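Chapter 4
Gathering Examples for a Learning System

After studying this chapter, the reader should be able to:
– explain why the range of examples matters as well as their number;
– set out a plan for a recording session;
– decide which recordings should be kept, and record the decision.

4.1 Introduction

Chapter 3 treated the learning system as a set of rules to be adjusted. The present chapter considers the material from which those adjustments are made. A system that is to pick up household objects must be given many examples of the task, and each of them has to be gathered by a person, labelled and stored.

The Furnden exercises, to which this book returns in Chapters 6 and 9, called for 500 examples from each site. The Ranthorpe site divided its share into sessions of 60 minutes. Of the first 64 examples recorded there, 38 were kept. The remainder had missing labels or stopped before the task was complete – faults that a written plan would have reduced.

4.2 What a single example contains

An example is a series of views, together with a record of the position of the gripper at each moment. The views are seldom tidy. Objects may be blurred by movement, washed out by strong light or only partly in view, and a system trained on sharp views alone may perform poorly when it meets such conditions.

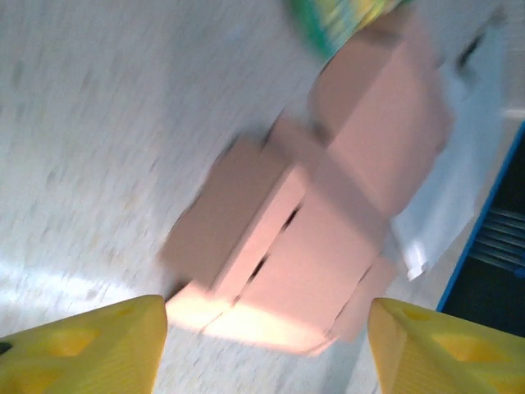

Figure 4.1 View from a camera mounted close to the gripper, with the fingers open and a cardboard box between and beyond them. Note the motion blur and the glare on the lower face of the box.

Students should compare Figure 4.1 with the labelling sheet in Section 4.3 before attempting the first exercise.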